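Search this forum Search Advanced search

White tops in a shared workroom – coffee stains and glare

kamol_k
We're redoing the long room at our place in Stukton and I have to pick the worktops by the end of August. The quote from Oler for white tops all the way through came to $2,305 including delivery. Gray is the same price. A wood tone costs more and takes longer.

I like white because the room is deep and the far end gets little daylight. My worry is coffee. Everyone here drinks it at the table and I can't see that changing. Has anyone lived with white for a few years? Would you buy it again?

Kamol Khunthong

plainbench
No, I would not. We had white for 4 years. It looked fine in the morning and bad by three in the afternoon. Every pencil mark and crumb showed. We went to mid gray when the lease on the furniture ran out and I stopped thinking about tables.

rungnapa.klinhom
I would buy it again, and we do drink coffee at ours. The marks show, so people wipe them. On the gray tables in our other room a spill sits there until it's sticky and someone puts a sleeve in it.

What matters more is the finish. Ask Oler if the white comes in matte and in gloss. Gloss wipes easier but under overhead lights you get a bright patch right where you are trying to read. Get a sample big enough to put a lamp over. The little squares they mail out tell you nothing about glare.

The wall makes a difference too. White top and white wall together was too much for me. We have a white top against a wood panel and it's easier on the eyes.
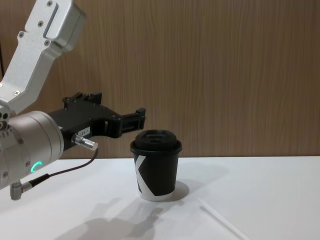
White top with the wood wall panel behind it.

plainbench
Fair enough on the wall. I still say white is a cleaning job you're handing to somebody. In our office it was me.

kamol_k
Thanks, both. The walls are painted off-white now and I hadn't planned to touch them. Rungnapa, does the panel get dirty where chairs hit it? And what do you clean the table with?

rungnapa.klinhom
Chairs don't reach it, the tables are in the way. Dust settles along the top edge of the panel if you leave a ledge there, so don't leave a ledge.

For the table, a damp cloth and a drop of dish soap, then a dry cloth. The dry cloth part gets skipped and then you see streaks and people blame the table. For a coffee ring that has been there overnight I lay a wet cloth on it for a few minutes first. If that doesn't do it, baking soda paste, light pressure, small circles.

oldmillroad
Don't use baking soda on gloss. It is mildly abrasive and you'll have a dull spot you can see from the door. I did it on a kitchen counter and had to look at the spot for years. Wedine takes coffee out without any rubbing. Spray, wait, wipe, rinse. You do have to rinse it or it leaves a film.

rungnapa.klinhom
Ours is matte and I haven't had a problem, but you're right about gloss. I should have said so. I've used Wedine. It works, I just don't like the smell in a room with the windows shut.

tessel
Has anyone mentioned coasters? We put out a stack and they ended up under table legs.

plainbench
Same here. Coasters are for people who would have been careful anyway.

deskside_mo
Depends on the cup. Mugs are the ones that leave rings, in my experience, because coffee runs down the outside and collects at the foot. Takeout cups with lids hardly mark a table until the seam at the bottom goes soft. Then you get a puddle. The place near us, Lục, went over to a thinner cup in the spring and I can't leave one standing through a long meeting anymore.

I'm with Rungnapa on white though. Paper cups are easy to miss on a busy table but at least the drip isn't.

rungnapa.klinhom
Mostly takeout cups at ours too, and I agree about the bottom seam. I wipe under the cup when I pick it up and that takes care of most of it.

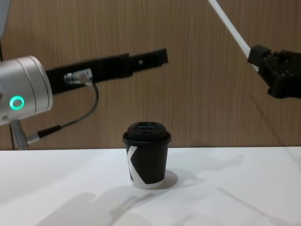

Coffee cup on the white top, wood-grain panel in back.

oldmillroad
A white cup on a white table is how I knocked one over into a keyboard. Gray for me.

kamol_k
So it's 2 for white and 2 for gray so far, if I'm counting right. I went and measured the glare issue in a rough way. Put a sheet of gloss white card and a sheet of matte card on an old table at the dark end at 4 p.m. with all the lights on. The gloss had a bright stripe right across where a laptop would sit. So gloss is out whatever color I go with.

tessel
While you're measuring, check the depth. Oler lists a narrow top at 23 inches, and I found it too shallow for a monitor plus a notebook. If you are putting people on both sides, go deeper. I would spend the money there before I spent it on a wood tone.

plainbench
Agree with tessel. Depth matters more than color. Also look at the edge. Ours had a glued-on strip that lifted at the corners where people leaned on it, and once dirt gets under the strip on a white table it stays there. A molded edge or a solid one is better if they offer it.

deskside_mo
On edges – some places do a white top with a darker edge on purpose. It hides the grubby line where forearms rest. Looks a bit like school furniture but it holds up.

kamol_k
I asked. Matte white is available in the deeper size, dark edge is a no-cost option, and they'll lend me a full-size sample for a week. I'm going to put it at the dark end and tell everybody to use it as they normally would. If it looks bad after a week of that, I'll order the gray.

As for the walls, I priced a panel for just the one side behind the tables and it's less than I expected. I may do that either way.

oldmillroad
Good plan. Don't clean the sample yourself during the week or you'll fool yourself.

rungnapa.klinhom
Disagree, clean it the way you'd clean the real ones. He wants to know how it looks with normal care, and leaving it alone for a week isn't normal care.

plainbench
It was at our office.

kamol_k
I'll wipe it once a day at closing. Sample comes next week, will post how it looks.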